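The Case for Renting Before You Buy

Praddale sells its two-arm folding kit for a little under what a used car costs, and it now offers the same kit on a monthly plan. Most of the talk I have read is about the purchase price. I think the monthly plan is the better product, and I think most small laundries and linen shops should ignore the other one for now.

I ran a linen service for a long time before I started writing about equipment. My old shop in Hollis handled about 600 pieces on a slow shift. The washing was never the hard part. The hard part was the bin at the end of the dryer, full of cloth in a heap, and somebody had to pull each piece out, find the corners and fold it.

That is the job the kit is meant for. Two arms work over a table, cloth goes in a bin on one side, and folded pieces go on a stack.
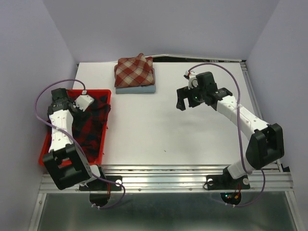

Folding a flat square is something machines have done for years. Our old Zindier folder did it well, as long as a person fed it. Picking one piece out of a pile is a different matter, and it is where I would judge any kit like this one. Cloth hides its own corners. Two napkins stuck together look like one.

The sales sheet gives a rate of 500 pieces a day. It does not say what size the pieces are, or how many were picked up twice. A buyer should ask for both numbers in writing. Malura, which sells a competing kit, lists dropped and refolded pieces in its own sheet, and I would like to see that become normal.

The monthly plan costs $1,290 and covers parts, software and one visit for setup. You can send the kit back after three months. That is long enough to run it on your own towels, in your own light, with your own staff loading the bin.

My other complaint is the setup fee on the purchase plan. It is another $1,000, and it pays for the same visit that renters get free. Praddale should drop it. Until it does, rent the thing, keep a count of the bad folds, and decide in the third month.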